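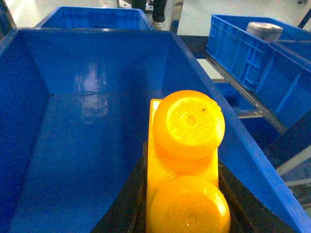

Cubetas azules: prueba de reparto

2020-12-22. Anota: Stela Marinescu

Lindiwe Moodley insiste en que el azul único simplifica el almacén. No lo veo. La pieza amarilla con los dos discos se distingue enseguida, de acuerdo, pero es grande y chillona; lo raro sería perderla. El relieve de las caras sigue sin leerse con esta luz. 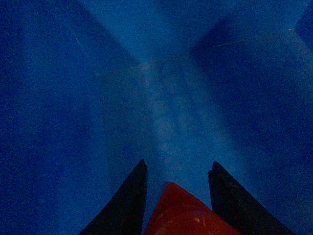
Fondo y rayas

Plástico moteado, un par de líneas pálidas muy finas. Según Pavard son marcas de molde. Puede ser. Yo apuntaría también rozaduras, y desde octubre nadie ha comparado con una cubeta sin estrenar. Pendiente.

Estanterías

El catálogo de Praltitz promete pasillo "cómodo". Con cubetas a los dos lados y travesaños cruzando a distintas alturas, cómodo no es la palabra.
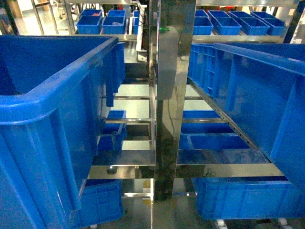

Tampoco me convence mezclar modelos, nervadas y con ranuras, en la misma fila. Lindiwe quiere pedir 9 más a Platov. Antes mediría los bordes.

Pieza pequeña: en el fondo liso se ve bien, con una sola. Con 4 piezas ya hablaríamos.
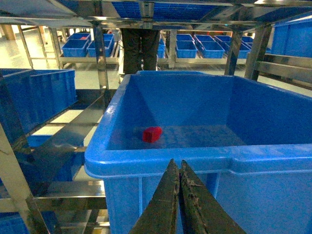
Cubo rojo en cubeta abierta, estante de acero.

Repetir con piezas oscuras.

Cuaderno de taller Þorgeirsson · Contacto: extensión 29 · Volver arriba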